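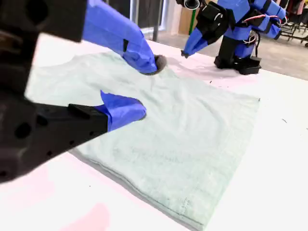
The Ollgate desk wrote in ahead of the meeting to say that the planner still waits too long between the second fold and the third, and that if we were going to talk about only one thing this month, they would like it to be that. So we began there, and as usual it took up the better part of the hour.

Minutes of the folding software meeting, January

Present: the control group, the perception group, the tooling group, and two people from Ollgate on the line. Apologies came from the Litodmont office, who had a release of their own to get out of the door and sent their good wishes along with a page of notes.

Minutes of the last meeting. Agreed, with one small correction: the item on gripper force limits should have said that the limit is set per finger and not per arm. Thank you to the person who caught it, who has now caught something in every set of minutes we have written.

1. The pause between folds

The control group had gone through the logs and found that the wait comes from the planner asking for a fresh cloth outline before it will let the second arm move. When the outline comes back with a low score it asks again, up to 7 times, and each request blocks both arms. There was a long and friendly discussion about whether the second arm needs to wait at all. The tooling group felt it could start moving to a safe height while the outline is being computed, and most of us came around to that. Perception was a little nervous, having been on the receiving end of the collision bug last spring, and asked that the early move stop well above the table. Agreed.

The request timeout is also coming down, from 2000 milliseconds to something shorter. We didn't settle on a number and will try a few values first.

Action: control group to put the early move behind a switch, off by default, and share a branch with Ollgate before the next meeting.

2. Outlines on pale cloth

Perception reported on the new edge model in Joltau. It does nicely on dark garments and on anything with a strong print. Pale garments on a white table remain the hard case, especially along a hem, where a soft shadow can be taken for the edge of the cloth and the grasp point drifts outward. The labeled set now stands at 3538 frames, and too few of them are light colors. Ollgate kindly offered to go through their older recordings and pull out what they can.

Somebody asked whether we could simply use a darker table. This comes up every time and it is a perfectly fair question, but the customers' tables are white, and we would like the software to cope with them.

Action: perception to write up the labeling rules for hems and shadows, on one page please, so that both sites draw the line in the same place.

3. Replay tool

Thakur, our log viewer, can now play both arms and the camera stream against a single clock. There was real delight about this! A short demo followed, which ran over because everyone wanted to see their own bug. The scrub bar still jumps when a log is longer than 15 minutes, and the joint plots come up in a different color order on each launch, which is harmless but drives people a little crazy.

Action: tooling to fix the scrub bar first and the colors after that.

4. Notes from Litodmont

Read out in full. They would like the calibration files to carry a version field, and they ask us to stop renaming the fold states, their scripts having broken twice. We were a bit sheepish about the second point. State names are frozen from this meeting on, and the version field will go in with the next config change.

5. Any other business

The nightly simulation run will move to Saturday mornings while the build machine is being upgraded. Please don't start long jobs on it by hand during that time without leaving a message in the channel.

Next meeting at the usual hour, with the pause between folds first on the list again.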